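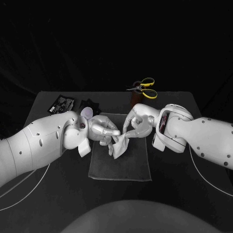
Base têxtil Cidel, cinzento-escuro, em tampo da mesma gama de cor. Pano branco e tesoura de cabo amarelo não incluídos.

Base têxtil de bancada Cidel
Referência 2739

Base retangular em tecido para mesas de dobragem, inspeção e preparação de pequenas peças têxteis. Destina-se a postos de trabalho com tampo liso, onde a peça é pousada, alisada e levantada repetidamente. A cor cinzento-escura dá contraste com panos brancos e de tons claros, o que facilita a leitura de orlas, vincos e fios soltos.

Aplicações
Dobragem de panos, guardanapos e toalhas de pequeno formato
Inspeção visual de tecido claro
Corte de fios e remate manual
Proteção do tampo contra riscos de ferramentas ligeiras

Características técnicas
Formato: retangular, cantos retos
Face superior: tecido de poliéster em ponto tafetá
Gramagem: 300 g/m²
Face inferior: revestimento antiderrapante aplicado em toda a área
Orla: corte a quente, sem debrum
Cor: cinzento-escuro, código 913
Acabamento: mate

A face superior tem atrito moderado. Um pano leve mantém a posição durante a dobragem, mas desliza quando é puxado por um canto. A ausência de debrum permite passar a peça da base para o tampo sem ressalto na orla. Em tecidos de malha aberta ou com pelo comprido recomenda-se um ensaio prévio com amostra.

Colocação
Limpar o tampo com pano seco. Assentar a base a partir do lado do operador e alisar em direção ao lado oposto. Não utilizar cola nem fita de dupla face – o revestimento inferior é suficiente em superfícies planas. Em tampos inclinados deve ser usado o perfil de retenção, fornecido em separado.

A zona de trabalho deve ficar livre de objetos. Tesouras, marcadores e embalagens arrumam-se fora da base, de preferência ao fundo do tampo, com as lâminas afastadas do operador. A base não é uma superfície de corte e não deve ser usada com lâminas rotativas ou x-atos.

Limpeza e manutenção
Aspirar ou escovar no fim de cada turno. Nódoas localizadas: pano húmido com detergente neutro, sem esfregar a orla. Lavagem à máquina em ciclo delicado, água fria, sem centrifugação. Secar na horizontal, com a face superior para cima. Não passar a ferro. Não utilizar lixívia nem solventes.

Vincos de transporte desaparecem normalmente após um dia de repouso no tampo. Se persistirem, enrolar a base no sentido contrário ao do vinco durante duas horas.

Fornecimento
A base é expedida enrolada, em manga de cartão. Disponível à unidade ou em caixa de 10. Dimensões especiais sob consulta, com indicação das cotas do tampo e da posição de eventuais furos ou passagens de cabos. As bases cortadas por medida não são aceites em devolução, salvo defeito de fabrico.

Compatibilidade
Compatível com os tampos lisos das séries Kozłowski e Drirnard. Nos tampos Drirnard com ranhura frontal, a base deve ficar recuada em relação à ranhura. Não recomendada para tampos perfurados ou com aspiração.

Acessórios
Perfil de retenção para tampo inclinado
Escova de fibra macia
Manga de arrumação com fecho

Armazém e expedição: Stasville. As encomendas registadas até às 10 horas são preparadas no próprio dia. A tonalidade pode variar ligeiramente entre lotes – para postos contíguos, indicar na encomenda que se pretende lote único.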